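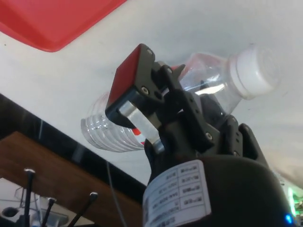 Clear plastic bottle with a white screw cap and ridged base.

Bottled water is drinking water packed in sealed containers, usually of plastic or glass. It may be drawn from a spring, a well or a public supply. Single-serve bottles commonly hold 300 to 900 milliliters.

Table service

In restaurants, bottles are normally opened in front of the guest and set on a covered table.

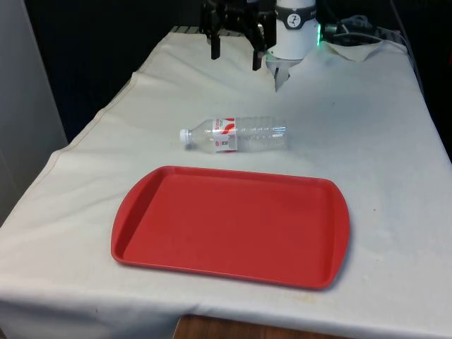

White to cream table cloth, lightly creased.

Trays are used where guests serve themselves. The dining hall at Grullholm stocks 50 of them

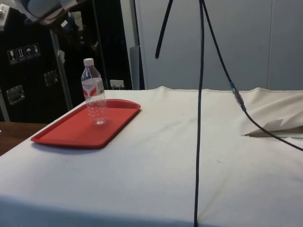
and washes them after each sitting. Bottles are carried upright, as a bottle on its side tends to roll.

Labels usually state the source, the volume and the mineral content. Most are wrapped around the body.
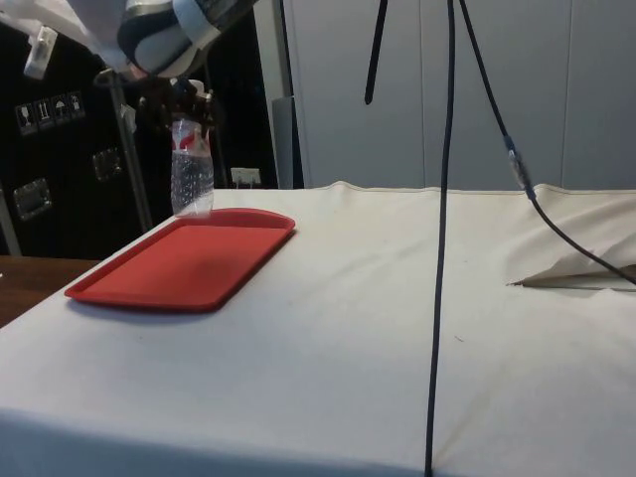 Storage

Sealed bottles are kept cool and out of direct sunlight.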